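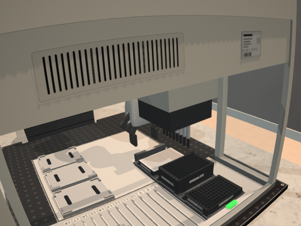
Simulated deck with the pipetting head and the gripper above it.

Let the people who do the work drive the robot

I have a strong opinion about who should be holding the controller when a lab robot gets taught a job, and I've been boring my friends with it since September, so now it's your turn.

My view is that it should be the bench people. The ones who have moved plates by hand for years, who get annoyed when a plate sits a hair crooked in its holder. I came up through a small testing lab in Mirnton and I ended up on the automation side more or less by accident (I was the one who stayed late when the liquid handler sulked). These days a good part of my job is demonstrations. I sit at a desk, look at a simulated version of the workcell, and steer a gripper over to a plate, close on it, lift, carry, set down. Then I do it again. The model learns from what I did. That's it, that's the job, and I love it more than I expected to!

When we started, the plan was to have the software group record everything. Makes sense on paper. They had built the simulator, they knew the controls, and they could get through a set of 28 demonstrations before lunch while I was still fiddling with my chair. Their runs were fast and smooth and I was pretty jealous.

And then I watched a bunch of them back to back and started squirming. They came in on the plate at whatever angle was handy. They swung it over open wells on the way across. In a simulator there's nothing in those wells, so who cares? Well, I care. You teach the robot that route and it'll take that route when the wells are full of somebody's samples.

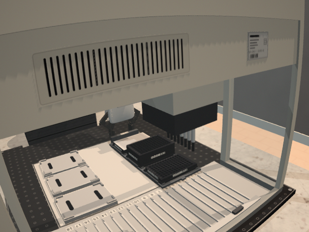 Labware on the deck, with the gripper fingers and the pipette channels hanging over it.

I don't want to beat up on the software folks, who are lovely and who fix my stuff. What I'm saying is that a demonstration carries a lot more than the task. If I ask you to move a plate from one spot to another, the instruction fits on a sticky note. How you slow down over the last little bit, whether you go around the tall rack or over it, how long you wait before letting go - all of that goes into the recording too, and you probably have no idea you're doing it. I sure didn't. I found out I pause before every single release. Years of being yelled at for bumping plates, I guess.

Kálmán Fekete, my boss back then, disagreed with me pretty loudly. He thought that if you want the robot to stay clear of open wells, you should write that down as a rule and let the planner handle it. Demonstrations are for the fuzzy parts, rules are for the parts you can say out loud. I think that's a fair point, and for the big stuff he's right. I wouldn't want a collision limit to depend on whether I'd had coffee.

But have you ever tried to get a bench tech to list the rules? I have. I sat down with two of them over in the Skukham building with a notepad and got 10 rules out of an entire afternoon. Good rules! Then I handed one of them the controller and in the first few minutes saw her do things that weren't anywhere on my list. She nudged the gripper back a touch and came in again because the first approach "looked dumb." Try putting that in a planner. 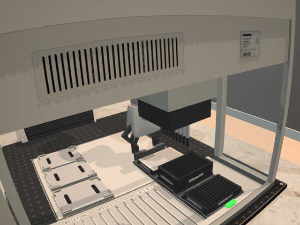 So the recordings got slower once the bench people took over, and there was some grumbling about it. We went from a big pile of quick runs to a smaller pile of careful ones. I got asked, more than once, whether we could just speed them up afterward. You can, sort of, but then you're squashing the slow bits that were the whole reason for asking a careful person. I'd rather have 16 demonstrations from somebody who minds how the plate lands than a giant folder from somebody who wants to be done by four.

I'll admit the remote part is a real problem. When I carry a plate in my own hand I feel it seat. With a controller I'm going by sight, and looking from the wrong side I can be badly off and feel great about it. New people hate this. The first hour is miserable, they overshoot, they drop things, they say words. My fix is boring: switch views a lot, and do the same move over and over before anything gets saved. We used to save everything from the first try, which was silly. You don't let a new hire's first day define the procedure, so why would you let it teach the machine?

Guiding a real arm by hand is nicer for this, no argument. We tried it in a course at Barta and I picked it up in no time. Your elbow knows what to do. Trouble is you're standing there with your body in the way, only one person can do it at a time, and a mistake costs you a rack. In simulation I can be clumsy for free, and I think that's worth the lost feel, at least while you're learning.

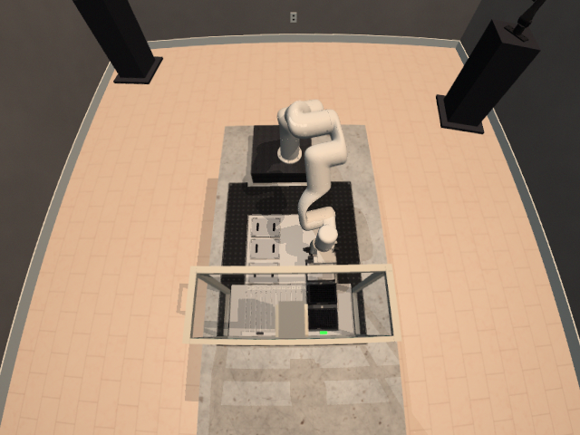

Do you need to be able to code to give a good demonstration?

You need patience and a decent sense of how the job should look when it's done right. Somebody on the team has to handle the software, but it doesn't have to be the person steering.

I get that one all the time, usually from people who'd be terrific at this and have talked themselves out of it. If you've got a tech who straightens other people's plates as she walks by, go ask her. Give her a proper chair and a whole morning, throw away the first batch, and pay her for it as skilled work. I feel strongly about that last bit. Berkum listed the job as "data entry" in their last round of openings and I just about fell off my stool.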